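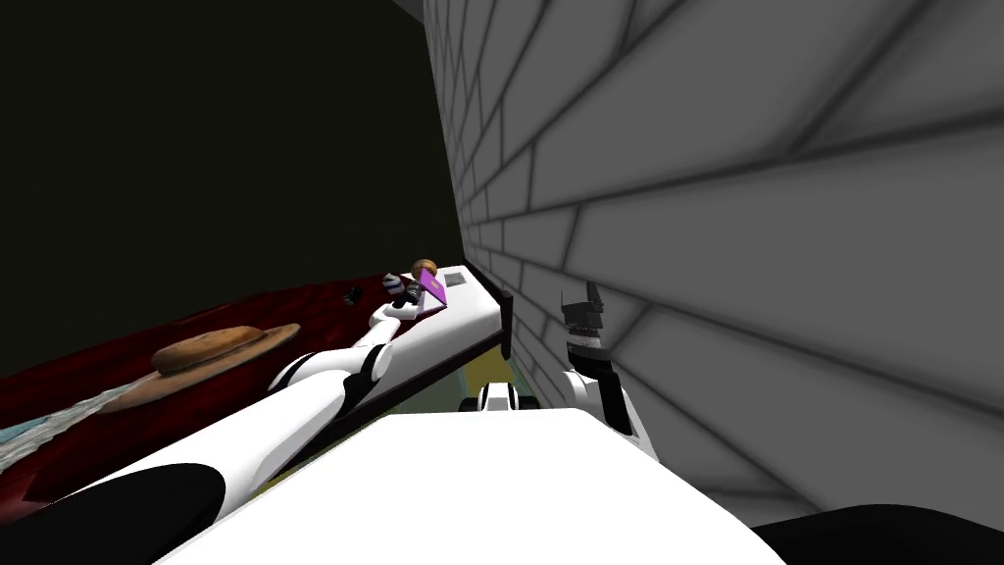 Good news for anyone who's been nagging me about it: Girnunwood is coming back! Hwa-young Cheon has finished the second book of her comic about the witch who runs a lost property office, and it should be in shops in December. If you missed the first one, Younis is the witch, Allham is the talking stoat who does most of her filing, and between them they spend 400 pages trying to return a single haunted umbrella. It starts in that daft little cell, too, and I've had grey brick walls and a dark red floor in my head ever since (much like the ones at the top of this page, only Cheon's have more cobwebs).

The new one is called Urneck, after the town at the bottom of the hill, and it's a proper change of scene. Younis gets thrown out of her office by the mayor, who wants it for his collection of stuffed owls, and has to set up again in a chip shop. I've read the first three chapters and laughed out loud at the queue for the fryer - it goes on for four pages and everybody in it has lost something horrible.
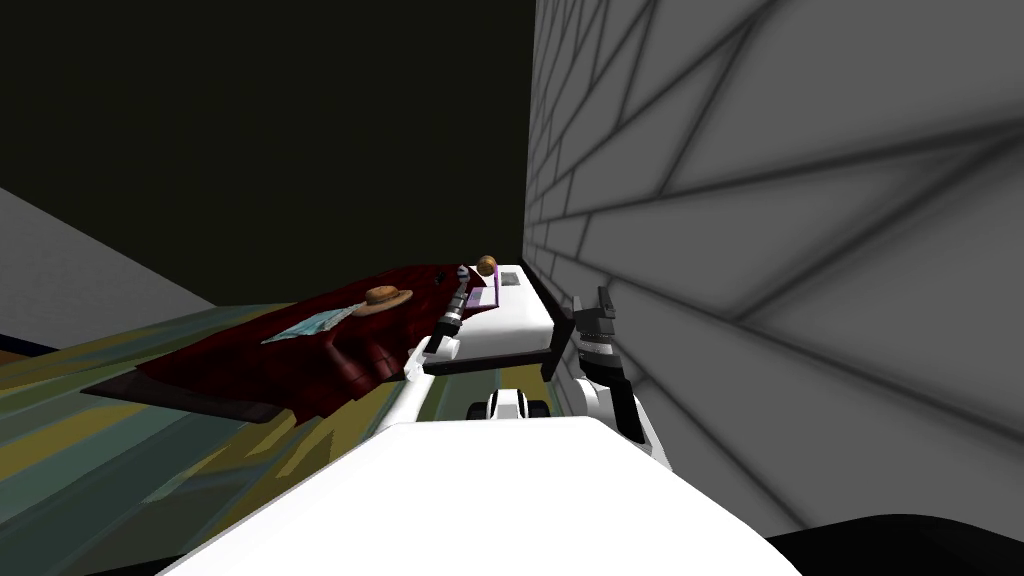

Allham gets a lot more to do this time as well. He was my favourite in the first book and I did wonder if he'd been a bit wasted, always stuck behind the cabinets making remarks. Now he's got a rival, a very smug heron, and a moped.

The art is looser than before and the colours are brighter. I wasn't sure about the lettering to begin with, as the ghosts all speak in a spidery joined-up hand that takes some squinting, but I'd got used to it by chapter two.

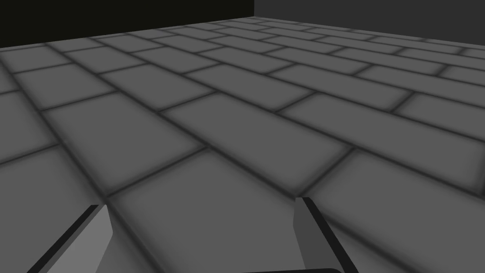
There'll be a hardback with a sketchbook section at the back, limited to 2,000 copies, and the ordinary paperback comes out alongside it. More than 1,147 people had put their names down for the hardback when I last looked, me included, so don't hang about if you want one. I'll do a full review once I've got to the end.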